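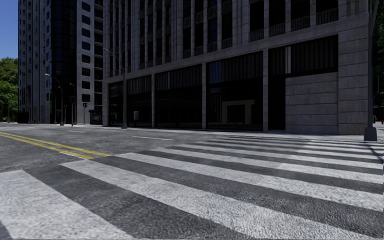 Crosswalk and double yellow line, looking toward the far curb.

Filed under: Beams & Sources, Grumbling

Print this post | E-mail this post

I finally read the Kiltetti ion source note, the one three different people sent me in October with some version of "have you seen this?" in the subject line. I have now seen it. I've read it twice, and the second time I had a pencil.

The claim is 12 mA of negative hydrogen, DC, out of a filament-driven source small enough to carry up a flight of stairs, with a filament life of 600 hours. Each of those numbers is fine by itself. Other sources have done the current. Other sources have done the lifetime. What I want to know is whether this source did both on the same day with the same filament, and the note never says so. The current is in one paragraph, the lifetime is in another, and the reader is left to staple them together.

Anybody who has babysat a filament source knows why that matters. Push the arc current up and you get more beam, and you also boil and sputter your filament away faster. Idle along at a modest arc and it will last and last. So a lifetime without an arc current next to it is like a gas mileage number without saying if the car was going downhill.

Then there's the cup. The 12 mA was read on a Faraday cup right after the extraction system, and I couldn't find a word on how the electrons were handled. When you extract negative ions you drag electrons out along with them, often a lot more of them than ions, and they carry the same sign of charge. If your dump magnets aren't doing their job, the cup happily counts them as beam. There is a suppression ring in the drawing, so maybe it's all in order. A ring like that keeps secondary electrons in the cup, though. It does nothing about the ones that arrived with the beam.

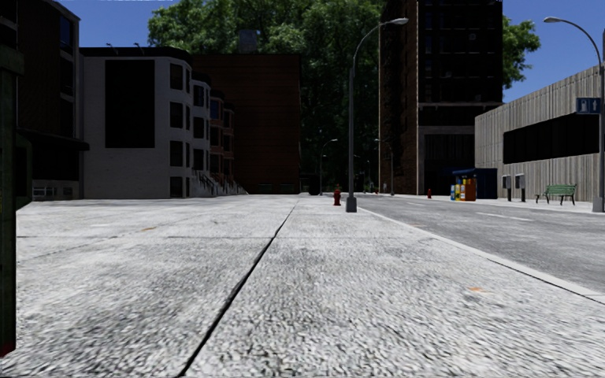 I asked Arif Debnath about it, because he spent years on the test stand at Grimlow and has a much better temper than I do. He thinks I'm being unfair. His point is that a four-page note isn't a paper, and that people leave things out to save room. Fine. But they had room for a color photo of the cabinet.

He did agree with me on emittance. The note quotes a number for 80 percent of the beam, and then compares it with the older Paltar source, whose number was for the whole beam as far as either of us can remember. Of course the new one looks better. Shave off the outer fifth of anybody's beam and it looks better. The outer part is exactly what ends up scraping along the inflector and heating things you would prefer stayed cold, so I don't think you get to leave it out when you're selling injection efficiency.

And the word "normalized" comes and goes. It's in the table heading and missing from the plot. At these energies that's a big factor, and one of the two has to be wrong.
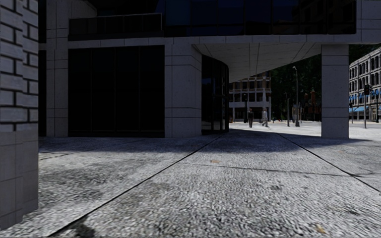

The simulation section I mostly skipped, then felt guilty and went back to. They used Lü for the extraction optics and got a lovely match to the measured profile. I've used Lü. It's a good code. It also has a knob for the space charge compensation, and with that knob free I can match nearly any profile you hand me before lunch. They don't give the value they used. They don't give the gas pressure in the beam line either, which would let me guess at it.

To be fair, since Arif will read this – the mechanical design is nice. The filament flange comes off with 2 clamps and you don't have to break the water lines to do it, which I would have paid real money for back when I was changing filaments at four in the morning. The gas flow is lower than I expected, and if that holds up it's good news for stripping losses downstream. I'd be glad to see one of these on a real machine.

What would change my mind is a single strip chart. Cup current, arc current, gas flow and extraction voltage against time, one filament, start to finish, with the trips left in. They must have it. You can't measure a filament life without sitting there for the whole life of a filament, so the data is on somebody's disk.

I wrote to the contact address asking for it. So far I've gotten the brochure, again, and an invitation to sign up for the newsletter.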